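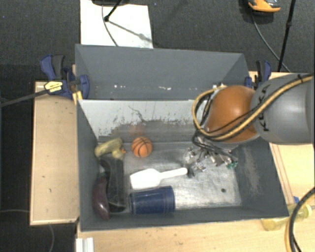 Gray bin on the bench, with duck, basketball, eggplant, black tray-like piece and scoop.

Monday, 10:15. Bin condition check before the Nedura order goes out.

Back wall: paint is flaking in a ragged line where the light gray meets the darker gray. One branching scratch runs diagonally through the light part. Reddish smudge on the dark part above the ball, source unknown. Try a damp cloth first, then alcohol. Tall panel behind has two groups of white chips along its lower part. Right side wall has a long pale scuff. Floor scratched, still flat to the straightedge. Small round dark spot toward the right, not yet identified.

Paint is the Bistanska gray, second coat put on in June. Fernanda Gouveia thinks the first coat was not sanded enough. I would like a peel test on a scrap panel before we order more. Cut a 5 mm grid, tape, pull, repeat at 13 mm.

Contents: rubber duck, toy basketball, purple eggplant with green cap, black tray-like piece, white scoop. Most of it is over in the left half. The eggplant leans on the left wall and overlaps the black piece, so lift the eggplant out first when emptying. Duck is on its side in the back left corner.

To do:
Wipe the smudge, note result.
Weigh the duck and the ball, enter in the Ibarra sheet.
Ask Salvador Caldeira if Grokutwood still sells the small touch-up tins.
Measure the spot on the floor. If it is a pit, fill and sand.

Peel test needs 13 hours of cure, so read it tomorrow. Sheet stays open until then.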